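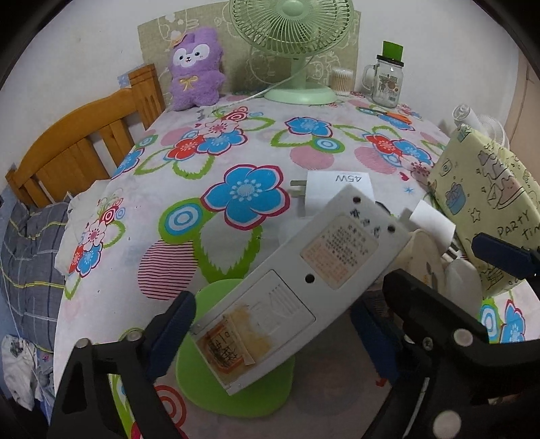
Faded label, some handwriting.

Jan 18, 2024

I keep getting the same pitch in my inbox. Send us your script, pick a voice, get a finished read back in 90 seconds. Last week it was Letora. Before that it was Samo, which wanted me to upload samples of my own voice so that other people could rent it while I slept. I've been reading commercials and phone menus out of a converted closet for 18 years and I am apparently supposed to be thrilled.

I tried Letora anyway. I pasted in a script I recorded in July for Kallow, a small company that sells kitchen flooring. It's a plain script, 90 words, with a joke in the middle that isn't very good. I got through it by sort of throwing the joke away, and the client liked that. Letora's voice hit the joke like a man stepping on a rake. Then it read the phone number as if it were a price. I ran it again and it got the phone number right and gave the company name a new vowel.

Would a listener care? I don't know. I've sat in enough waiting rooms with the radio on to doubt that anyone is grading the vowels. That's the part of this argument my fellow voice people skip. They post clips of bad synthetic reads and everybody laughs, and meanwhile plenty of human reads on local radio are terrible too, including several of mine. Find my early car dealership work if you want proof. Please don't find it.

What I don't buy is the money side. The Letora page says you save on every project. The plan I looked at was $450 a year, and then there's a broadcast license on top if you want to put the thing on the air, and the total in my cart came to $906. Kallow paid me less than that for the July spot, with two rounds of changes included. If you make fifty spots a year, sure, do the math and buy it. If you make two, I can't see who is saving anything except Letora.

And the license itself is slippery. I read it twice. It says the voice is yours to use "in supported media," and the list of supported media lives on a different page, which can change. I asked their support chat whether a spot already on the air would be covered if the list changed. I got a link to the list.

Samo's terms were worse, from my side of the glass. You hand over the samples, you get a cut of whatever they decide is net revenue, and you can leave whenever you like, but anything made before you leave stays out there. So my voice could be selling mattresses or a guy running for sheriff and I'd find out in the car.

The human agencies don't come out of this so clean either. Vanhove, who I was listed with for a while, sent around a note promising to "protect the craft," and the same note raised the fee for staying on their roster. I asked what the extra money was protecting. Still waiting on that one.

Anyway, I'm keeping my rates where they are. I've got a dental office phone menu to finish tonight and they want "periodontal" said warmly, whatever that means. Four takes so far and I hate all of them.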